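Unit 2: Daily reset of a shared living room

These notes cover the second practical for the housekeeping course at Hendholm. You will work in the lounge, which is used all day and has to be ready again by the evening. Allow 60 minutes for your first attempt. By the end of term you should need less. Bring your own cloths and the printed checklist.

Start at the window end and work back towards the door. Pick up first, then dust, then do the floor.
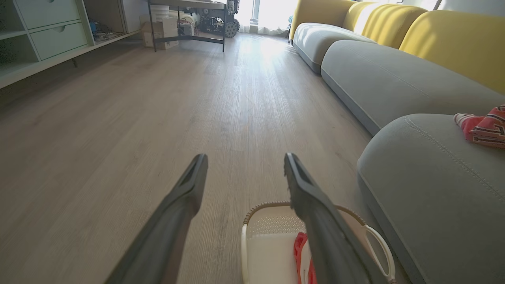 Loose items go into a carrying basket before any cleaning begins. Sort them afterwards at the table and not as you go, or you will be walking back and forth. The white plastic basket with the brown rim, standing by the sofa, is the sort to use, as the loop handle leaves you a hand free. Do not put it down on a seat cushion. Long sofas with separate seat sections collect crumbs in the joins, so run the narrow nozzle along each one and then along the front seam. On wood-effect floors use a well-wrung mop and follow the length of the planks. Low sun will show up any streaks.

Dusting is done from the top down. Air vents and light fittings are on the weekly list (Wednesday) and need the long-handled duster. Television screens are wiped with a dry microfibre cloth only, with the set switched off.

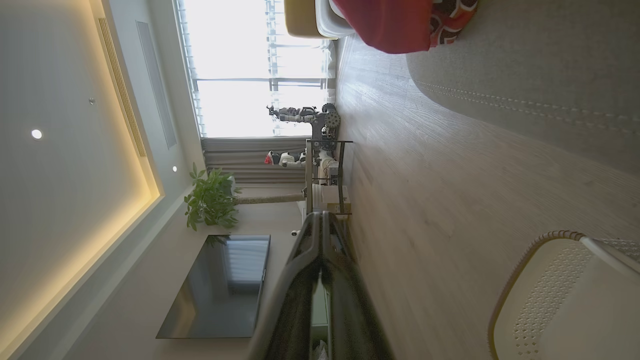 Curtains are vacuumed on low suction with the brush head, up to 8 strokes per panel. Plant leaves get a damp cloth, one hand supporting the leaf from below. Ornaments and models on stands are lifted, dusted under and put back facing the same way.

For next time: read the Fragkou handout on upholstery codes and write up your timings.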